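Visit to the Fluma furniture workshop, Vovville

I went to the open day of Fluma on April 30, 2019, together with my colleague Rodrigo Escobar. We both teach evening classes in household woodwork in Collado, and for a long time we wanted to see how a medium-sized workshop makes simple things for the home. The visit was free, but it was necessary to write to them in March to get a place.

The trip takes a little more than two hours by bus. The workshop stands behind the old grain market in Vovville, and the entrance is not easy to find, so I recommend to follow the green signs from the bus stop and not the map on the phone. We arrived early and they gave us coffee in the yard, where the boards are stacked under a long roof.

Our guide was Inmaculada Herrero. She has worked in the company for many years, first in the finishing room and now in design. She speaks fast, but she repeated everything when somebody asked, and I was grateful for this.

We began with the drying of the wood. Fluma buys most of its boards from a sawmill in Devach, and the boards rest in the yard before they go to the kiln. I asked how they know when a board is ready. They weigh small pieces cut from the same board, dry them completely in an oven and compare the weights. I do the same at home with a kitchen scale, with less precision of course.

The second room was the machine room. We had to wear ear protection, and for that reason I cannot report much of what was said there. The thing that interested me most was a simple wooden jig for cutting slots. It is only a board with two stops, and the worker turns the piece around between the first cut and the second. Rodrigo made a drawing of it on the back of his bus ticket.

After this we went to the assembly benches. They make stools, shelves, boxes and small tables, some 200 pieces in a normal week. The glue is put on with a small roller. I have always used a brush, and my students use too much glue with it, so I have already ordered three rollers for the class. The clamps stay closed until the next morning, even when the glue maker says that one hour is enough. Inmaculada told us that they had many open joints one winter when the heating was weak, and after that they changed the rule.

In the finishing room the smell was strong but not unpleasant. They use oil for almost everything now. The first coat goes on with a cloth, then the piece is left alone, then it is rubbed with a very fine pad and gets a second coat. For objects that people carry every day, they give more attention to the handles than to the large surfaces, because the hand feels every rough place. A student of mine always sands the top beautifully and forgets the inside of the handle. I will tell her about this.

We ate our sandwiches in the meeting room upstairs, which has a small library of catalogs and old drawings. I could have stayed there all afternoon. The last part of the program was about design, and the subject was trays and what makes them comfortable to lift. 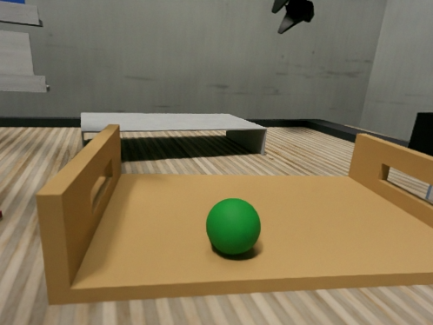
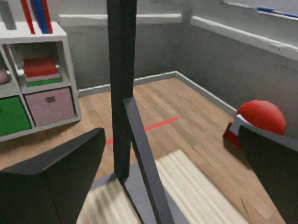 The rule in the design office is that a handle must accept four fingers of a big hand, and that the edges are rounded before the oil and never after. They also prefer to leave good material above the opening, as a thin strip there can break along the grain. I asked if a softwood tray needs a thicker end. Inmaculada said yes, but she did not want to give me a number, as it depends on the board.

There is a small shop near the exit. Rodrigo bought a bag of offcuts for his students and I bought a tin of the oil. The prices are correct, although the finished furniture is expensive for a teacher.

My only complaint is about the size of the group. We were too many for the assembly room, and the people at the back saw little. If you go, stay close to the guide from the beginning. Take also a warm jacket, since the yard has a lot of wind, and check the last bus back to Collado before you leave home. We missed ours and had to wait in the café of the station until the evening one came.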